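Savia Workshop Letter, October
Notes from the bench: grippers, harnesses and a steel tray

Search the letter archive
Enter keyword
Go

Those of you who came to the Thursday open evening will remember that we promised a proper write-up of the gripper comparison once the dust had settled, and then the dust did not settle for quite a while, as tends to be the way with these things. We had meant to get this into the last letter. Then the last letter filled up with the move and the heating, and the grippers had to wait their turn. So, with apologies to everyone who has asked (and quite a few of you have, which is lovely), let's get into it.

The job we picked is kitting, which is about as unglamorous as factory work gets and is also what half of our members seem to be trying to automate. One kit is a small cylindrical part with its leads, a round circuit board, and a wire harness or two, all laid out separately on a lined steel tray so that the person doing the assembly can pick them up without hunting. The parts start out in plastic trays on either side. Two arms share the work, with the left arm looking after the small parts and the boards, and the right arm looking after the harnesses.

We tried two sets of fingers. The Gedier set is the slim one, with long narrow tips that will get in between things. The Asell set is broader and flatter at the tip and has a bit more grip to it, and it was the one most of us expected to like best. We gave each set the same kit list and the same patient crew, and ran them through the whole of a long afternoon and then some. The controller was our usual Gronow, which we left alone as much as we could stand to. It is very tempting to start tuning things as soon as something goes wrong, and then you no longer know what you are comparing!

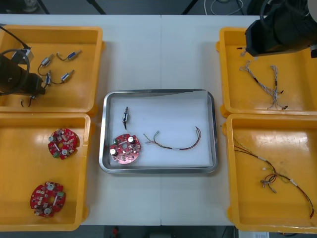 Can the same fingers handle both boards and wires?
They can, provided you are willing to give up some speed on one or the other. A grip force that suits a stiff circuit board will often let a thin wire slide, and closing harder for the wire means remembering to back off again before the next board. We ended up with two saved grip settings and a switch between them.

Let me start with the small cylindrical parts, since they were the cause of the most groaning. The bodies themselves are easy. They are short and round and sit nicely between two fingers. The leads are another story. Every one of them has thin wires trailing off it, and if two parts have been lying close together for any length of time the wires find each other. You lift one and its neighbor comes along for the ride. The slim Gedier tips were clearly better at this, and we could come down beside a body and take hold of it without pinching anybody else's leads. With the Asell tips we had to nudge the parts apart first, which works but feels like cheating, and it takes time.

What helped both sets was changing the way we lifted. Straight up and fast was the worst of all. A short lift, a pause, a little sideways draw, and then the rest of the lift let the wires slip free more often than not. One of our members compared it to getting one coat hanger out of a closet, and we have been calling it the coat hanger move ever since.

The boards surprised us. We had assumed that a flat thing lying on a flat floor would be the trouble spot, but these boards have so much standing up from them, with the capacitors and the connectors and so on, that the question becomes where you are allowed to touch. After some discussion (it got quite lively) we agreed on rim grips only, with no lifting by a component. That rule made the camera at the wrist a great deal more important than it had been, as you need to know which way round the board is lying before you choose your spot.

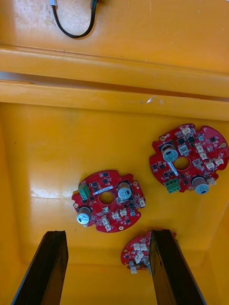
Wrist camera view of the boards in their bin, with both fingers coming in from below.

On boards the Asell fingers came into their own. The wider tips hold a rim steadily and the board does not swing on the way over. The Gedier tips held too, though we saw more tilting, and a tilted board has to be set down one edge first, which made several of us wince. If your work is mostly boards, I would not hesitate to recommend the broad fingers.

A word about the cameras while we are on the subject. We ran a fixed view over the whole table along with the wrist views, and for a while there was a school of thought that we could do without one or the other. I was in that school myself. I have since left it. The fixed view is wonderful for knowing what has been placed and what is still to come, and it is the one you want when you are trying to work out afterwards why a run went sideways. When an arm is leaning over a tray, though, it hides a good part of what is in there, and then the wrist view is all you have. The wrist view, for its part, tells you everything about the next inch and nothing whatever about the rest of the table. Glare was a nuisance as well. The trays are glossy, and a bright patch of plastic can look a lot like a bright patch of something else. We lined the steel tray with white to calm the reflections down, and that was a cheap fix I'd suggest to anyone.

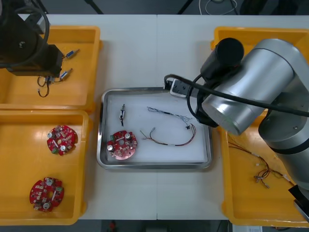
The harness question

Now for the part you have been waiting for. Harnesses are hard! We knew that going in, and we still came out humbled. A harness has no one shape. It lies one way in the tray, hangs another way in the fingers, and ends up a third way when you put it down. The twisted ones are kinder, as the twist holds them together and they behave a bit like a length of soft cord. The longer ones with lots of small connectors want to fold back on themselves and hook onto whatever is lying next to them.

We tried grabbing at the middle first. It is the natural thing to do and it gives you two dangling ends, both of which then drag across the neighbors. Grabbing close to one end, just behind the connectors, was better in every way except that it asks more of the aim. You get one long tail, and you can lay it down tail first and then bring the held end round to make a gentle curve. The Gedier tips could get under a single strand bundle where the Asell tips tended to gather up more than we had asked for. On the other hand, once the Asell fingers had hold of a harness they did not let it slip, and we did have slips with the slim ones until we raised the force.

Sharing the steel tray between two arms needed some manners too. Early on, both would arrive over it together and the controller would stop everything to be on the safe side. We settled on a simple rule that only one arm may be over the center at a time, and the other waits over its own tray. It costs a few seconds per kit. It also let the rest of us relax enough to drink our coffee.
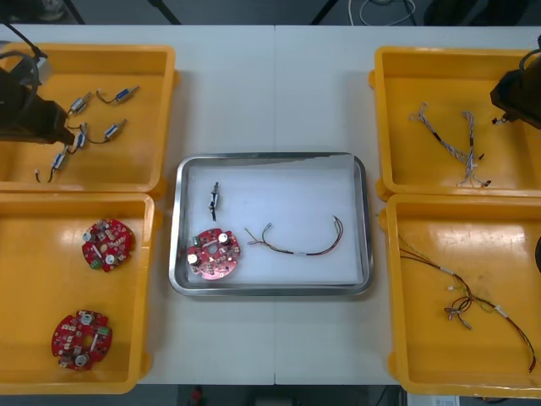 Both arms out over the upper trays, with a small part, a board and a harness laid out in the center.

So which set are we keeping? Both, I'm afraid, which I know is not the ringing verdict some of you hoped for. The plan is to put the slim Gedier fingers on the right arm, where the harnesses are, and to leave the Asell fingers on the left for the boards, accepting that the small parts will be slower than they might be. If somebody comes up with a fingertip that is narrow at the point and broad a little further back, please bring it along, and we will find you a slot on the bench.

The next trial will be a longer one. We would like to see 1,000 picks on each set without changing the pads, mostly to learn how the grip holds up as the surfaces wear. We need 6 people willing to take a turn watching the table and noting down misses, and no experience is needed beyond a reasonable attention span. The sign-up sheet is by the door. Sessions start at 5 and there is usually something to eat.

Recent items
Choosing a wrist camera for close work
Gronow controller: saving and naming your grip settings
Cable routing on a two-arm table
What we learned from 3 kinds of tray liner
Open evening: a short report
Spare parts shelf, please label your boxes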